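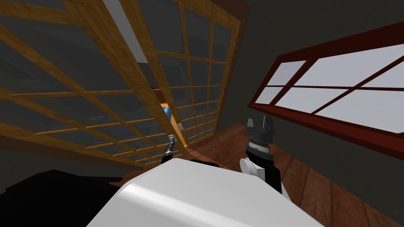

Rendered view from the Gradix demonstration. Source: Kristiansen Institute, Equipment Review Office.

Gradix household simulation package: review following the Woda open day

The Equipment Review Office attended the open day held by Woda on 8 Apr 2021 in order to assess the Gradix simulation package for possible use in the Institute's teaching program. The office was represented by Ingvild Torvik and Serpil Bayram. The demonstration was led by Zeyu Fu of Woda and lasted 60 minutes, of which 20 were set aside for questions. Visitors were seated in groups of 11, and each group had access to one workstation.

Scope of the demonstration

Gradix presents a two-armed robot in a furnished interior and allows the user to operate the arms while viewing the room from several positions. The session dealt with the approach to doors and cabinets, a task that our second-year students find difficult on physical equipment. Pouring, folding and other work with soft materials are offered as a separate module and were not covered.

The room used for the session has a plank floor, a red-framed window and a large wooden lattice screen in the manner of a shoji door. The choice is a sensible one for teaching. Thin bars at regular intervals require the operator to judge distance with care, and the room behind the panes can be made out only dimly. Both reviewers found that the wide view gave a fair sense of where the arms stood in relation to the screen. The steep tilt of that view took some getting used to, and Ms. Bayram asked for a level horizon option. Mr. Fu confirmed that one is available in the settings menu.

Views at the gripper

The close views are the strongest part of the package. They place the fingers low in the picture with the furniture beyond them, so that the operator can see the opening between the fingers and the surface being approached at the same time.

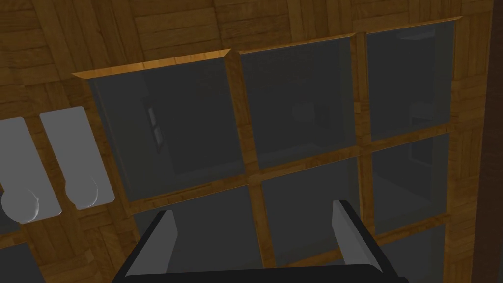 Gripper fingers open before a glass-paneled cabinet front. The handles are at left.

Wood is rendered well. Grain, parquet pattern and the lit edges around the glass are all clear enough to serve as reference points during a slow approach. Glass is treated with more restraint. The panes are dark gray with blurred reflections, and students should be told at the outset that these are a poor guide to depth.

Handles and other fittings receive less attention. They are shown in a plain pale gray with light shading, and at close range it is not always easy to tell the face of a part from its side. In the view reproduced below, the largest gray piece shows very little shading over most of its surface. Ms. Torvik noted that a beginner could misjudge how near such a piece is to the fingers. The office recommends that Woda add stronger shading or an optional outline to parts of this kind. 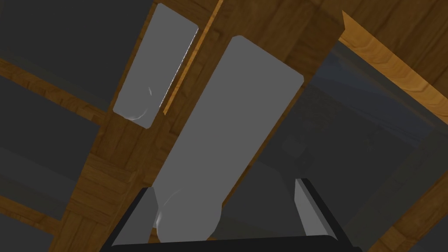

Left gripper, fingers open, with the lower end of a gray block between them.

Controls and documentation

The arms are driven from a hand controller or from the keyboard. The hand controller is much to be preferred. Keyboard operation is possible, but moving the wrist requires two keys to be held together, and both reviewers lost their place more than once. The fingers respond promptly in either case.

The printed manual runs to 51 pages and is written in plain language. The chapter on saving and replaying a session is good. The chapter on camera placement is too short, and the index does not list the gripper settings at all.

Points raised by visitors

Wing-sze Hsu of Allell asked whether rooms prepared by one customer could be opened by another. Mr. Fu replied that they could, provided that both hold the same version. Damián Barajas asked about use without a network connection and was told that this is permitted after the first registration.

Recommendation

The office recommends a trial license for one teaching laboratory, to be used with the door and cabinet exercises only. Hand controllers should be purchased with the license. Requests to take part in the trial may be sent to the Equipment Review Office before the end of April.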